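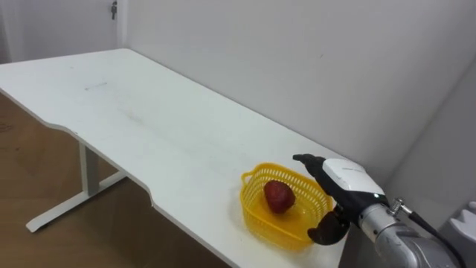 1/ Most complaints I get about sit-stand desks are about height. Most of the actual trouble is reach. Forearm support ends where the desktop ends, and on a straight edge that is a few inches short of the elbow. A desktop with a shallow curved cutout in the near side, like the one on this white table, lets you sit closer in, so more of the forearm rests on the surface.

2/ The cutout has to be shallow. A deep one wraps the ribs, catches chair arms and leaves two horns of desktop that collect paper. If your chair arms hit the edge before your stomach does, the cutout is doing nothing for you.

3/ Test before buying. Sit at your current desk, elbows at your sides, bend to 90 degrees, slide in until something touches. Mark where the elbow falls relative to the edge. If the elbow is already within two inches of the edge, keep the straight top and spend the money on the chair.

4/ Edge profile matters more than people expect. A thin square edge puts a pressure line across the underside of the forearm. A rounded edge spreads it. I have rejected good tops for this alone.

5/ Finish: matte. Gloss throws the ceiling light back at you and you will tilt your head to avoid it without noticing. Matte white marks more easily, so expect scuffs. A damp cloth with a drop of dish soap gets most of them. Skip the melamine sponge, it polishes a shiny patch into the finish.

6/ Frames. I had two in the workshop from May on: the Clalex and the Biwott. Both have dual motors and a three-stage leg. I ran each up and down with a fixed load on top. The Clalex did 2,443 cycles before one leg started to lag. The Biwott did 1,403 and then threw an error it would not clear.

7/ Before anyone writes in: one unit of each, one load, my floor. That is a data point and I would not buy or avoid a frame on it. The lag on the Clalex went away after a reset and I have kept using it.

8/ Wobble. Side to side is the frame, front to back is usually the floor. Level the feet first. Then check the crossbar bolts, which loosen in the first month on every frame I have owned. Retighten once, put a paint mark across the bolt head, look again in a few weeks.

9/ Melati Pangaribuan asked about retrofitting a cutout in a solid top. Possible with a jigsaw and a template. Cut slightly proud of the line, sand back to it, then round over with a router. Check where the crossbar and the control box sit underneath BEFORE you draw the curve. Seal the raw edge the same day.

10/ On a laminated top I would not bother. You can cut it fine, but the edge banding on an inside curve lifts sooner or later – heat helps, it does not cure it.

11/ Cables: leave slack for full height plus a hand's width. Most of the dead monitors I have been shown had a connector pulled at the top of travel.

12/ Correction to 6, thanks to Felista Urio, who read my log more carefully than I did. The Clalex was reset once at cycle 500 for an unrelated power cut. The count stands, but it was not a continuous run.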